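The Drinau gallery reopened in May with 194 seats, two more than it had before the refit. Program manager Yen-ting Ko says the seating was the simple part. "The floor load set everything else — the risers, the lighting grid, the storage."

Classes run in blocks of six weeks, capped at 12 people. "Over 12 and the kiln schedule fails," Ko says.
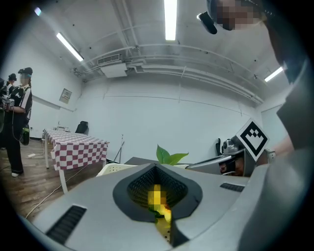
By the Lededa Arts Desk
Tuesday, July 27, 2021

Ko plans to move the print studio to the Okeke wing next. "We need the extraction fans tested first. Then we can book the room."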